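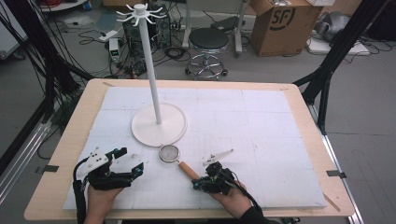
Fine mesh strainer for loose leaf tea: wood handle or all metal?

Forum: Kitchen Tools and Small Items
Replies: 7
Views: 1,676

etelka_v
Posted 15 April 2021
I drink loose black tea every day, usually the Clurholm breakfast blend, and my old strainer has finally split where the mesh meets the rim. I want to replace it with something that lasts. The two I keep coming back to are a small one with a wooden handle and an all-steel one with a hook on the rim. The steel one costs twice as much. Does anyone have either type and used it for more than a year? I brew in a pot and pour through the strainer into a mug. No dishwasher here, so that part doesn't matter.
Etelka

waikit_lai
All metal. I had two with wood handles and both got loose where the wire goes into the wood. Water gets in there every time you rinse it. The second one dropped into a full mug while I was pouring.

Gizella Vida
I don't agree with Wai-kit. Mine has a wood handle and I bought it the September after we moved, so it's on its fourth year. I rinse it, shake it and hang it up. I don't leave it lying in the sink. A little mineral oil on the handle when it looks gray. The mesh will go before the handle does.

waikit_lai
Maybe you got a better one. Mine were from the grocery store. But why buy something you have to oil when the steel one needs nothing?

Gizella Vida
Steel handles get hot if you rest them over the pot. Mine doesn't. It takes a minute to oil it and I do it at the same time as the cutting board.

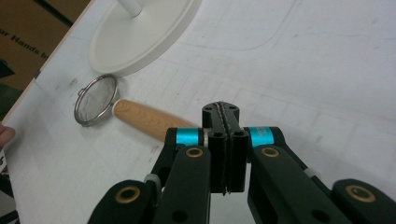
Re: mesh size

deak_denes
Handle aside, look at the mesh. Most of these small strainers are fine for whole leaf but broken leaf goes straight through, and breakfast blends are nearly all broken leaf. If you can see daylight easily through it, you'll have sludge at the bottom of the cup. A double layer of mesh is worse to clean but catches more. I used a Sosirholm single mesh for a while and went back to a basket that sits inside the pot.

etelka_v
Thanks. Yes, the Clurholm is small broken leaf. My old one let some dust through and I just left the last mouthful. I don't want a basket because my pot has a narrow neck.

samina_g
Dénes is right about broken leaf but I wouldn't go double layer. The fine stuff gets stuck between the layers and you can't get it out with a brush. I had one for a few months and it started to smell. A single fine mesh, and let the pot stand a bit before pouring so the dust settles.

For cleaning any of them: baking soda and water at roughly 90 C, soak until it cools, then an old toothbrush from the outside in. That takes the brown stain off the wire. If it has a wood handle, stand it in a small bowl so only the mesh part is under water.

deak_denes
Mine didn't smell, but I did soak it every week. If you won't do that then I agree, get the single.

etelka_v
I went with the wood handle, single mesh, from the Parnura shop. They let me hold both and the steel one felt too heavy for the size, it kept tipping off the rim of the mug. I'll hang it up like Gizella does and post again if the handle comes loose.

waikit_lai
Set a reminder for a year.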